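What Is a Blockchain? The Notebook That Many People Keep

For readers from 9 years and up. Written by Valentin Hämmerli

Maybe you have heard grown-ups speak about digital coins. They say the price goes up, the price goes down, and then they look at their phones again. But what is behind these coins? Where are they written down? The answer is a thing with a strange name: the blockchain. Today we will learn how it works, and we need for this only a story about a village and some marbles.

The village of Stoltosia

Let us imagine a small village with the name Stoltosia. The children there do not use money. They use marbles. When Mia wants an apple from Jon, she gives him three marbles.

One day the children are tired of carrying heavy bags. They decide to leave all marbles in one big box, and to write in a notebook who owns how many. When Mia buys the apple, no marble moves. Somebody only writes: "Mia gives 3 marbles to Jon."
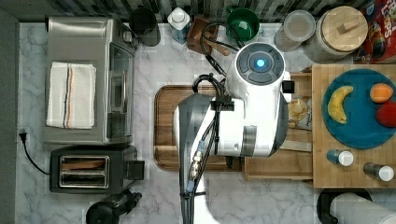
A robot over a marble-patterned countertop, with a cutting board under its arm.

This is a very old idea. Such a notebook is called a ledger. A bank also has a ledger, but it is kept in computers. When your parents pay in the shop with a card, no coins fly through the air. The bank changes the numbers in its ledger.

Who keeps the notebook?

Now comes a difficult question. Who in the village may keep the notebook? If only one child keeps it, all others must trust this child. What happens if the notebook falls in the river? And what if the child writes secretly, "Everybody gives me 153 marbles"?

The children of Stoltosia find a clever solution. Every child gets a notebook! When Mia pays Jon, she calls it out loudly in the village square, and every child writes the same line. If one notebook is lost, the child can copy it from a friend. If one child cheats, his notebook looks different from all the others, and the others do not accept it.

With digital coins it is similar. The notebooks are kept by computers in many countries. They are connected through the internet and they tell each other the news about every payment.

Why is it called a chain?

A page in the notebook is called a block. When the page is full, the children begin a new one. But before this they do a small trick. They calculate a secret-looking number from everything that stands on the full page, and they write this number at the top of the next page. We can call it the fingerprint of the page. The real name is "hash."

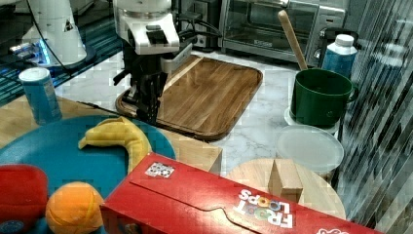
Let us say that page 2 is full. Its fingerprint is written at the top of page 3. If somebody now goes back and changes only one little word on page 2, the fingerprint of page 2 becomes completely different. It does not fit anymore with the number on page 3, and everybody can see that something is wrong. The cheater would have to change page 3 also, and then the page after it, and so on until the last page. And he would have to do it in the notebooks of most other children too. That is a lot of work for a few marbles.

So the pages hang together like the parts of a chain. Block and chain: blockchain.

Who writes the next page?

If all children want to write the next page at the same time, there will be a big mess. For this reason many blockchains make a kind of contest. The computers must solve a hard number puzzle. The first one who finds the answer may add the next block, and gets some new coins as a prize. This is called mining, although nobody digs in the ground. The contest uses very much electricity, and many people find this a problem. Some blockchains choose the writer in a different way, which needs less energy.

Can I lose my digital coins?

Yes. Each owner has a secret key, like a very long password. Who has the key can spend the coins. If you forget it, there is usually no office where you can ask for a new one. Never give a password to a stranger, also not for a game.

Small word list

Ledger: a notebook that shows who owns what.
Block: one page of the notebook.
Hash: the fingerprint of a page.
Mining: the contest for writing the next page.
Key: the secret password of the owner.

Try it with your friends

Take three notebooks and 19 buttons. Divide the buttons between you and write down in all notebooks how many each person has. Then put the buttons away and trade only by speaking and writing. After some time, compare the notebooks. Do they all say the same? If one is different, you must find out together where the mistake began.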